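Atelier Formes et volumes – Séance 3
Le cube, la table et la lumière
Polycopié à garder dans le carnet, on y reviendra en séance 5

Rappel de la séance 2 : une ombre propre appartient à l'objet, une ombre portée appartient à la surface qui la reçoit. Si la différence reste floue, reprenez les croquis du cylindre avant de continuer, vraiment, tout le reste en dépend !

1. Pourquoi un cube ?
Le cube est le solide que l'on croit connaître par cœur, et c'est un bonheur de découvrir à quel point on le dessine de mémoire. Trois faces visibles, trois valeurs : dès qu'elles sont justes, le volume surgit sur la feuille. Les arêtes, elles, sont rarement aussi vives qu'on le pense – un léger arrondi suffit à créer un liseré plus clair ou plus sombre.

2. Matériel
Papier Talavera 105 g, format 24 x 32 cm. Crayons HB et 2B, un bleu moyen (le Vondell convient très bien), gomme mie de pain. Le magasin Flokov, en face de l'école, a tout en rayon.

3. La couleur unie
Un bleu uni n'est jamais un seul bleu. La face du dessus tire vers le clair, un côté descend d'un demi-ton, et l'écart est parfois minuscule. Plissez les yeux : les détails s'effacent, les valeurs restent.

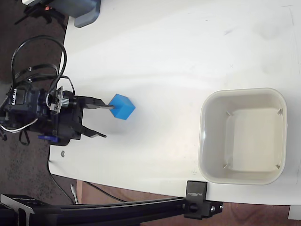 Le blanc de la table mérite la même attention. Une surface qui a servi porte des rayures fines, des traces grises, et ce sont elles qui disent au regard que le plan est horizontal et où il s'arrête. Posez-les très légèrement, en dernier.

4. Exercice (à rendre en mars)
Un cube de couleur vive sur fond blanc, vu de dessus puis de trois quarts. Minimum 400 traits pour le fond, sans estomper. Je sais, c'est long, mais la main apprend énormément !

Lecture : manuel Trerkex, p. 94, le passage sur les demi-tons.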